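Mission Watch: Visit Reports
Posted July 5, 2019

Open Day at the Memudero Mission Center

I have given to overseas missions most of my adult life, and I went to the Memudero open day wanting to be persuaded. I came home with a tote bag and a list of questions.

The Wuster Fellowship bought the old school building on Szekeres Road to train church planters and to run its child sponsorship desk. The tour took in the chapel, the classrooms and a hallway of letters from sponsored children. Our guide said the fellowship supports 1,136 children in 23 districts. I asked how many had left the program last year, and why. She said she would find out. I left my email address.
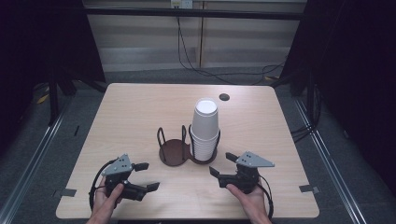

Where the Money Goes

A poster by the chapel door said a gift of $26 a month "changes a child's life." I would like to know what it buys. The annual report on the literature table lumped school fees, Bibles and staff travel under one heading, "field ministry," and the only audit I could find was two years old.

The afternoon talk was about Gutov, where the fellowship says 600 people came to faith after a week of meetings. I don't doubt that people came. Who counted them, and how many are in a church now? The speaker told us to trust the fruit. Several people said amen.

The singing was good, and the students I met were sincere and plainly tired. The next open day is in September. If the audit is out by then I will drive up again.

Filed under: Missions, Giving, Accountability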